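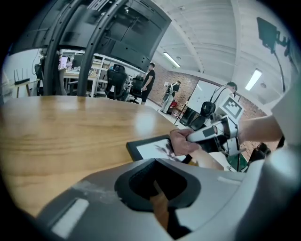
My mother paid us by the chart. It hung on the inside of the larder door in Erkaddale, ruled in biro, and every job had its price. Bins, five pence. Stairs, ten. Being pleasant to my aunt, twenty, and you had to keep it up until she'd got her coat on.

I swore I'd never do it to mine. Then I had two of them and by the time the eldest could reach the sink I was out buying a ruler.

My two took to it in different ways. My son did exactly what was on the list, ticked it, held his hand out and went back to his room. My daughter, who was six, wanted to negotiate. Was it still five pence if the bin was only half full? If she fed the cat twice, did she get paid twice? (The cat had views on this as well and sided with her.) By the summer she'd talked me into a bonus scheme I didn't fully understand, and I do wages for a living.

What she was saving for was a Renaud. If you haven't had a child in the last few years you won't know – it's a scooter, a very silly one, with a bell and a basket, and it cost 114 pounds in the window of the shop at Trarken. I told her that was an awful lot of bins. She said she knew, she'd worked it out on the back of her reading record, and could she start doing next door's.

So she did next door's. She did the people over the road and the ones with the gate. I stood at the bottom of the drive in my slippers pretending to look at the hedge while she rang bells, and I felt proud and a bit sick, because my mother used to stand at the bottom of ours in just the same way and I'd always thought she was checking up on me.

It took her until October. We went over on the bus with the money in a Prultitz tin, the toffee sort, and she carried it on her knee the whole way and wouldn't let her brother hold it, even round the bends. The man tipped it out on the counter and was very decent about all the coppers.

She had the Renaud by the handlebars when she stopped and looked up at me. She wanted to know how much I got for taking her.

"Nothing," I said. "I'm your mum."

She thought about that. I could see her trying to find the column for it. Then she went back to the counter and asked the man for one of the lollies by the till, and he let her have it and wouldn't take anything, and she gave it to me. It was orange. I don't like orange.

I rang my mother that night. I'd meant to tell her about the scooter, and I did, but I ended up asking what she'd done with the old chart when they moved out.

"It's in the loft," she said. "You still owe me for a plate."

I asked how much. She said she'd have to look it up, and put the phone down on the side, and I heard her going off to find the steps.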